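**Skarmont two-finger gripper, demo unit** – open day Sat 6 August, Beltico yard, side door

Doors at ten. Come and drive it yourself, no booking. Zarmeena Jatoi is on the stand all day, ask her anything about fitting, she wrote the manual. Tea in the Cho room.

What you get in the box:

- gripper, black, with wrist camera
- 2 pairs of fingers (flat tops, grooved inner face)
- Punis cable set, 195 cm
- mounting plate + screws

Stroke 50 mm. Order code 471. Open day price £225 deposit, rest on delivery. Price goes back up in September. 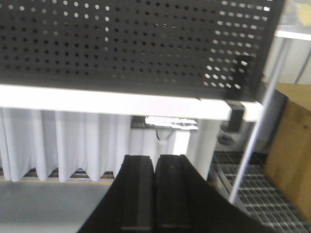

Finger changes are the thing people ask for most, so we're doing those on the hour. Two screws a side, bring your own driver if you're fussy. Then picking runs, your parts welcome, nothing over the size of a brick pls. Camera sits low at the wrist so you get both fingers in view, side by side, and the perforated panel over the top of them. Good for lining up by eye. Bright surfaces do wash out a bit, so turn the exposure down if you're working near white stuff like that bar. Setting is under Camera > Light.

Flat shoes for the visit, there's metal grating underfoot in places and heels go stright through. Kids fine with an adult. Stay your side of the yellow line while the arm is runing.

Can't make it? Ring the Beltico desk and we'll post a leaflet. Spare fingers in stock now, other colours not yet.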